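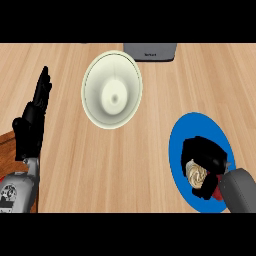
Load Test

The Pindanthorpe tree is a steel cone 40 feet high, bolted to a concrete pad next to the river Ren. It carries 1,250 lamps on two circuits. Circuit A feeds the side that faces the town. Circuit B feeds the side that faces the water. Both run from a gray cabinet at the base, and the cabinet holds a Mevach controller, a pair of breakers, a ground-fault device and a heater the size of a paperback.

I service the cabinet for Wedetia. The contract calls for a visit in the fall and a visit on the afternoon of the lighting, in December, with the technician to remain on site until the switch has been thrown and for one hour after.

I arrived at noon. The cabinet door was stiff. I recorded the supply voltage, opened both breakers, and tested insulation on each circuit from the cabinet end. Circuit A passed. Circuit B read low. It was not low enough to fail, but it was lower than the figure written on the inside of the door the year before, and that figure was lower than the one above it. The column went back eleven years. The handwriting changed in the sixth. Before that it was my father's.

He wrote his ones with a foot and his sevens with a bar. He rounded down. When I was nine he let me hold the second probe, and he told me to keep my fingers behind the guard and to say the number out loud when the needle stopped. I said it too early. He waited, and the needle moved a little more, and I said it again.

A low reading on an outdoor circuit is usually water. Water gets into a connector, and connectors are where I began. There are junctions at every ring of the cone. I split Circuit B at the middle ring and tested each half. The upper half was fine. I split the lower half and tested again. By two in the afternoon I had it down to one ring on the river side, just above head height.

The parade marshals had started putting cones along the road. The chili tent was up, and its crew wanted to know if they could take power from my cabinet. I said they could not. They asked if that was a rule. I said the spare outlet was rated for the controller's service lamp. They ran a cord from the library instead, under a rubber mat, properly taped.

The bad junction was an old one. All the others on that ring had been changed to the molded type. This one was a screw block in a box, with the lid sealed in a bead of brown compound that had gone hard and cracked along the bottom. Inside there was a little green on the brass. The wires had been cut long and folded back on themselves twice, which uses more cable than the drawing allows. It leaves enough for the next person to cut off the bad end and start over.

I cut off the bad ends. The copper behind them was bright. I stripped it, fitted a molded connector, and had cable left over. I tested the ring, then the lower half, then the whole of Circuit B, and wrote the result on the door under last year's. It was the highest number in the column.

There was a form for the replaced part. I entered the location, the fault and the time. Under "Disposal" I wrote "retained by technician." The form has no field for a reason.

At dusk the high school band came up the road, followed by the fire truck and a flatbed with a choir on it. The program said to expect 1,000 people. I stayed at the cabinet with the door open and a clamp meter on the main feed. The switch on the stage is a prop. It closes a dry contact, the Mevach sees the contact, and it brings the circuits up in sequence so that the feed is not hit with everything at once. Circuit A goes first. There is a delay, and then Circuit B.

They counted down from ten. The contact closed on zero. Circuit A came up, the current settled, and the people on the town side made the sound they make. Then came the delay. I have looked at the setting. It could be shortened a good deal without harm. It was entered when the controller was new, and I have left it where it was.

Circuit B came up. I waited for the reading to stop, and then I said it out loud.

I stayed the hour. The current did not move. The chili crew sent over a cup with a lid on it, and I ate it standing. When the road had reopened I closed the cabinet, checked the latch, and put the screw block in my coat.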